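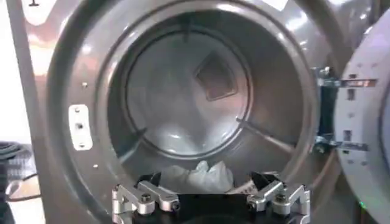
Schlafprotokoll, achte Woche

22. November 2025

Seit Juli schlafe ich schlecht. Meine Hausärztin hat mich auf die Warteliste für eine Verhaltenstherapie gesetzt und mir bis dahin ein Schlafprotokoll empfohlen. Ich trage morgens ein, wann ich im Bett war, wann ich vermutlich eingeschlafen bin und wie oft ich wach lag. Das dauert drei Minuten.

Die ersten Wochen haben wenig gebracht, außer dass ich jetzt weiß, wie viel Zeit ich wach im Bett verbringe. Inzwischen gehe ich später schlafen und stehe jeden Tag zur selben Zeit auf, auch am Wochenende. Am Anfang war ich davon tagsüber sehr müde. In der letzten Woche bin ich nachts seltener aufgewacht.

Velimir hat mir von einer App erzählt, die das alles selbst ausrechnet. Ich bleibe beim Papier, das Handy liegt nachts in der Küche.

Im Wartezimmer hing ein Zettel für eine Gruppe, die Fatos Nikolaidis leitet. Angemeldet habe ich mich noch nicht. Der Termin für das Erstgespräch steht auch noch aus, ich rufe nächste Woche wieder an.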